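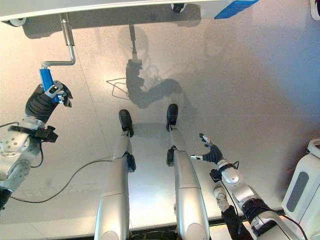

**Wanted: patient people to teach a humanoid how to turn a handle**

Droler is after four demonstrators for our Purnholm workshop, starting in August. You'll steer the robot through ordinary jobs – cranks, handles, the odd drawer – while we record every go for the learning system. We have 343 usable examples so far. It would like rather more, and it's not shy about asking.

Shifts run three hours, with a proper break in the middle. Training takes 2 days and is paid at the full rate.

You'll need:

- steady hands and a high tolerance for repetition
- a willingness to label your own failures as failures
- closed shoes

No programming required. Gamers are welcome, though the graphics are only fair.

Send a short note about yourself to Csenge Orbán at the Purnholm front desk. Mariann Medve organises the rosters and would love to hear from anyone who likes mornings.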